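双腕作業セル不具合対策会議 議事録(6月分)

開催時刻 午後1時30分から午後3時10分まで
場所 レルドモント(Relledmont)試験棟 会議室
出席 プンデン(Pundden)運用部、同 安全管理部、ニャルコ(Nyarko)保守担当、レルドモント施設管理
配付資料 事象報告書、停止記録一覧、改訂手順書案

議題1 前回議事録の確認
前回議事録を承認した。宿題事項のうち予備ケーブルの手配は納期未定のため継続とする。

議題2 左腕手首部の意図しない下降について
運用部より事象報告書に基づき説明があった。食器類の取り扱い試験中、皿立ての上方で待機していた左腕が、指令のない状態で40ミリメートル下降し、皿1枚の縁に接触した。接触検知により左腕は停止したが、右腕は停止せず、担当者が非常停止を操作するまで動作を継続した。負傷者はなく、皿1枚が破損した。

停止記録には当該試験期間中の全2,145回の動作が残されており、491回目以降、左腕手首軸の保持電流に低下傾向が認められる。事象発生時まで警報は出ていない。保守担当は、手首軸ブレーキの摩耗または制御ソフトウェア「オメロ(Omero)」の保持切替処理の遅れが考えられるとし、現時点ではいずれとも断定できないと報告した。
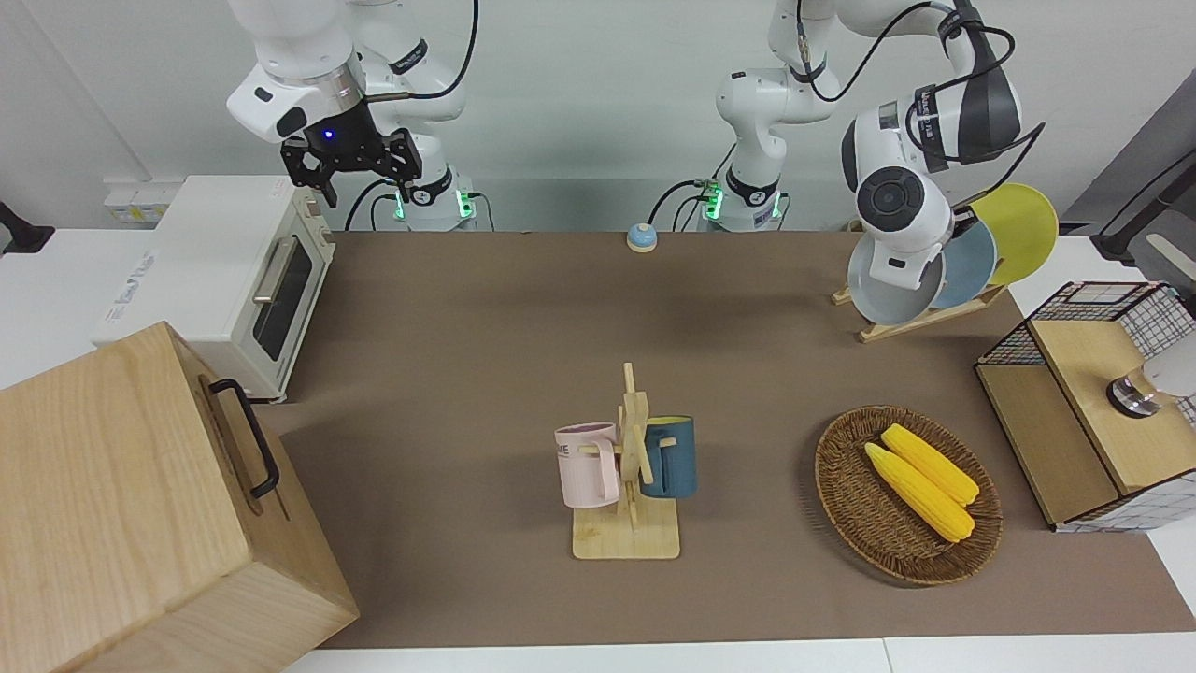
安全管理部より、片腕の異常停止時に他方の腕が動作を続けた点は、下降そのものより重大であるとの指摘があった。両腕の作業範囲は卓上中央で重なっており、担当者が物品の並べ直しのため手を入れる位置とも一致する。運用部は、両腕連動停止の設定が前回の更新時に初期値へ戻っていたことを認めた。更新後の確認表に当該項目がなかったことも併せて報告された。

施設管理より、ケーブルの張力が手首軸の負荷に影響した可能性について質問があった。保守担当は、可動範囲の端で張りが生じるか否かを次回点検で測定すると回答した。

議題3 当面の措置
以下のとおり決定した。
(1)原因が判明するまで、左腕の待機位置を皿立ての上方以外に変更する。担当は運用部。
(2)両腕連動停止を有効とし、始業時に毎回動作を確認して記録する。担当は運用部。
(3)卓上への立ち入りおよび手入れは、両腕の動力を遮断した後に限る。担当は安全管理部。
(4)手首軸ブレーキを取り外して点検する。点検後、負荷をかけた保持試験を600秒間行い、下降量を測定する。担当はニャルコ。
(5)オメロの更新後確認表に停止設定の項目を追加する。担当は運用部。

保持試験の合格基準について、保守担当は下降量1ミリメートル以下を提案した。安全管理部は測定器の精度を確認したうえで判断したいとし、基準値の決定は次回に持ち越した。

議題4 試験の再開時期
運用部より、右腕のみを使用した試験の先行再開について要望が出された。安全管理部は、措置(2)および(3)の実施記録が3日分そろうことを条件に了承した。左腕を含む試験は、措置(4)の結果が報告されるまで再開しない。

議題5 その他
破損した皿の破片は回収済みである。グリッパー指先への付着の有無が事象報告書に記載されていないため、運用部が追記して再提出する。
マットの交換要否については、施設管理が現物を確認し、書面で回答する。

次回は保持試験の結果が出た後に開催する。日程は運用部が調整し、各部に連絡する。

以上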